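Module 4: Anhydrous facial oils and balms
Course handout, Bristdale evening programme
Tutor: Aravind Unnithan

Scope

Anhydrous products contain no added water. This session covers choice of carrier oil, oxidation, and the use of wax to set a balm. Emulsions are dealt with in Module 5.
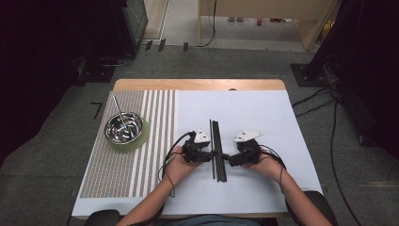
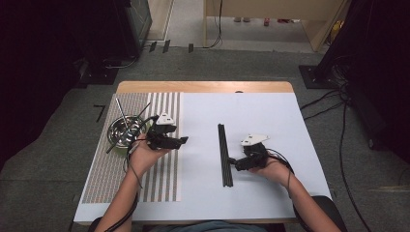
Steel bowl on a table with a striped mat, both pictures.

4.1 Carrier oils

A carrier oil is a plant oil used at a high level in the formula. Its feel on the skin depends largely on its fatty acids. Oils high in linoleic acid (grapeseed, safflower) feel light and tend to spoil sooner. Oils high in oleic acid (olive, sweet almond) feel richer and last longer. Jojoba is chemically a liquid wax and is more stable than either group.

Refined oils have less smell and colour than unrefined ones. Refining also removes part of the natural vitamin E, so check the supplier's sheet before deciding how much to add back.

4.2 Oxidation

Unsaturated oils react with oxygen in the air. Light, heat and traces of metals such as copper and iron speed this up. The first products have little smell; the later ones give the stale, paint-like odour of a rancid oil. An oil may therefore be partly oxidised before the nose detects it.

Vitamin E (mixed tocopherols) slows oxidation. It does not reverse it, and it is not a preservative against microbes. A product used with wet fingers in the shower may still need one.

4.3 Working formula: plain balm

All quantities by weight, 100 g batch.

Jojoba oil 60 g
Shea butter 21 g
Beeswax 18 g
Vitamin E 1 g

Warm the beeswax and jojoba in a water bath to 70 °C until clear. Take off the heat and stir in the shea butter. Add vitamin E once the mix has cooled a little but still pours. Fill into clean, dry tins and leave uncovered until set.

Grainy texture is usually caused by slow cooling of the shea butter. Remelt fully, then cool quickly. If the balm is too hard, move 4 g from the beeswax to the jojoba and repeat the batch.

4.4 Records

Enter the supplier's lot number for every ingredient. Pentti Nurmi's batch sheet (Kulwood format) is used throughout the course. Record weights as measured, even where they differ from the formula: a batch that comes to 103 g is written down as 103 g, and the percentages are worked out again.

Reading for Module 5: Pillai notes, section on emulsifiers. Bring the Module 4 batch sheet, completed.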